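## 4. What the hand-held demonstrations do and do not show

The case for collecting demonstrations with a hand-held gripper is usually made on cost. A person picks up the tool, does the task, and puts it down again, with no robot tied up in the meantime. We accept this. Our doubts are about the next step in the argument, where the hours saved are treated as hours of equally useful data. We went into this study expecting that claim to hold at least for simple pick-and-place, and we came out less sure.

### 4.1 Collection

We gathered 700 demonstrations with the hand-held tool and 500 by remote control of the arm, all on the same two tasks: moving a cup from a shelf to a tray, and pushing a drawer shut. Nine people took part. Each used both methods, and the order was switched between people. Siu-ming Yuen ran every session and kept the written log, which we quote where it bears on a result.

Participants were told to work at a normal pace and to start recording when they felt ready. That last instruction was a mistake. "Ready" meant different things to different people. One began with the fingers already next to the cup; another pressed record and then walked to the shelf. The remote-control sessions don't have this problem, as the arm always starts from the same parked pose. Any comparison of raw recording time between the two methods is therefore unfair to one or the other, and we don't report one.

We also made no rule about where the tool should point before the first motion. The Wekitz guidelines, which we otherwise followed, say nothing on this. They assume that the wrist camera has the work in view from start to finish.

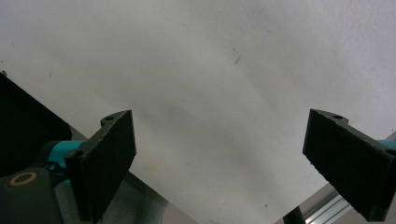

**Figure 3.** Wrist-camera view from the hand-held set. Both fingers of the gripper are visible against a pale, textured surface, with a wide gap between them.

Views that hold little besides the gripper and a blank background matter more than their share of the data suggests. A policy trained on them has to match a hand motion to an image that gives almost no hint of where the hand is or what it should do next. Godinho filtering, the standard cleanup step in this line of work, removes clips by length and by speed. It does not look at image content at all, so a slow, well-paced clip with nothing useful in view passes through untouched.

### 4.2 A second pass by hand

Yuen reviewed the hand-held set and marked 68 demonstrations in which the task object was out of view for most of the clip. The log entry for the first batch reads: "Passed the filter. Would not have known which task this was." We removed all 68 and trained again with every other setting unchanged.

The retrained policy did better at closing the drawer. On the cup task we saw no change we would defend. It would be easy to present the drawer result by itself as proof that careful review pays off, and we have read papers that do something close to this. Our own reading is more modest. The drawer task had more of the marked clips to begin with, and we did not run a control in which the same number of clips was removed at random. Until someone does, the gain could come from the review or from a lucky change in the training mix.

### 4.3 Remote control is not a clean baseline

None of this should be read as a win for remote control. Those demonstrations were steadier at the start and worse in the middle. People using the Stumov controller tended to stop short of the cup, wait, and creep in, and the trained policy copied the wait. Several participants complained that they could not feel contact, and two asked to go back to the hand-held tool before their block was over.

The Rondex scoring scheme gives full credit for a pause followed by a good grasp. We used it for the sake of comparison with earlier work, but we don't think the score captures what went wrong. A policy that hesitates over every cup has learned something its teacher never meant to show. We kept the paused clips in the training set for all results in Section 5, and the reader should weigh those results with that in mind.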